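Print this article
E-mail this article

The first thing Farzana Thambiah did when I walked in was hand me the gripper. No slides, no safety talk. "Just pick stuff up," she said, and went off to find her coffee.

So I did! For most of a morning in October I sat at a table at Lornholm and picked up phone cases, one after another, with a two-fingered claw you work by hand. Everything I did got recorded, and later a robot called Onow would study it and try to copy me. (Sorry in advance, Onow.)

I figured I'd be good at this. I've been picking things up my whole life. But you take your own fingers for granted until you swap them for two stiff ones, and my first 15 tries were awful - I pinched too early, I came in crooked, I pushed one case clear across the table. Santino Pereyra told me to slow down and quit fixing things in midair. The robot learns the fidgeting too, he said, and then you're stuck with a fidgety robot.

The team had 3978 good runs saved up by then. I added 142, which made me prouder than it should have.

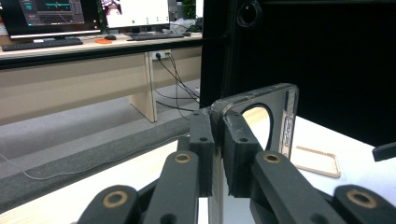 Clear cases are the mean ones, by the way. Thu Ngô thinks see-through plastic is the hardest thing they've tried, because the table shows right through it and the software loses track of where the edges are. She'd like another 900 runs of those alone before she trusts it.

After lunch they let me try the remote setup, driving the real arm from across the room, and I liked it a lot less. There's a tiny lag and you can't feel a thing. Nam-gil Woo swears you get used to it. I went back to the claw and stayed until five.

Print this article
E-mail this article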